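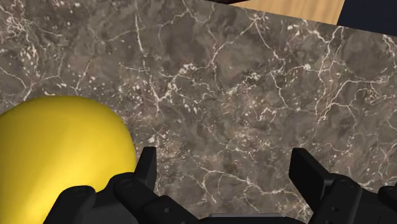

My afternoon at the Droltari open day

I went for the free coffee and ended up staying until they turned the lights down. Droltari runs its robot learning lab out of the second floor of the old Savura building, and once a year they open the doors and let people like me wander in and ask silly questions. This year it fell on Thu 24 January, and the sidewalk was a sheet of ice, so the crowd was small and I got to hang around each station as long as I liked (lucky me!).

I'll skip the welcome talk. It was nice, it had slides, the microphone squealed. The part I came for was the Meredith project, because I'd read their short write-up back in October and understood maybe half of it.

So, the question they're working on goes like this. If you teach a robot arm entirely inside a simulator, how do you know whether it's any good without running it on real hardware for weeks? And can you trust the simulator's ranking? Say you have a bunch of different trained policies. If the simulator says policy A beats policy B, does A also beat B on the real arm? That's the thing they want to be true. They don't care so much if the success percentages match exactly, they care that the order holds up. I'd never thought of it that way before, and I kept turning it over on the bus home.

The way they test it is pretty simple to explain, which I always appreciate. They took 9 policies and ran every one of them through the same set of simulated household scenes, 854 trials apiece. Then they ran the same 9 on a real arm, 24 trials each, because real trials are slow and somebody has to put everything back afterward. Then you line up the two rankings and see where they disagree. The big finding on their poster was that the order matched well at the top and the bottom and got muddled in the middle. A presenter pointed at two policies sitting right next to each other that had swapped places, and said she wouldn't bet her lunch on either one.

What surprised me was how much the looks of the place matter. They had a whole panel on this. One version of the simulator used plain gray surfaces and flat lighting, and the ranking from that one was a mess. When they swapped in detailed textures and furnished rooms, it got a lot closer to the real results. The network only knows what its cameras give it, so a boring gray table in training is a different world from somebody's kitchen counter. I asked if fancier was always better and got a very long answer that boiled down to "up to a point." They think most of the gain came from surfaces and lighting, and the extra furniture helped less, but they haven't separated those two properly yet. That's the next study.
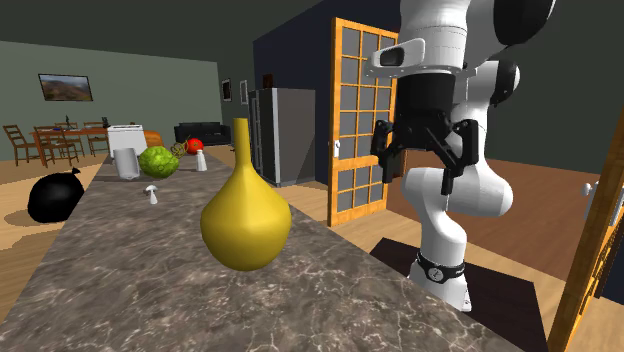
Scoring was the part I had the most questions about, being a person who once spent four years grading lab reports. A plain yes or no throws away so much! The team splits each trial into 4 stages: reach, touch, grasp and place, and a policy gets partial credit for how far it makes it. Take something like the yellow vase on the marble counter, with that wide round bottom and the long skinny neck. You could go for the neck or you could go for the bulb, and those are very different grasps for a two-finger gripper. Under yes-or-no scoring, a policy that goes to the right spot and fumbles the squeeze looks exactly as bad as one that heads off toward the tomato. With the stages you can tell them apart, and the two rankings lined up better too, even with so few real trials.

I also learned that they run each simulated scene with the camera nudged a little bit from trial to trial. Some policies didn't mind at all. A couple dropped like a stone, and those were the same ones that struggled on the real arm, where nobody ever gets the camera mounted in precisely the same spot twice. To me that was the most convincing chart in the room, and it was stuck on a side wall next to the coat rack. Move it up front next year, please!

There was a second demo from Skonell, the company that shares the floor, with a sorting line and a lot of blinking. Fun to watch, but the sound carried and I couldn't hear the presenter, so I drifted back to the Meredith posters and read the one on failure cases again.

If you're thinking of going next time, take the side entrance, the front elevator only goes to the first floor. The coffee is decent. The cookies were gone by three.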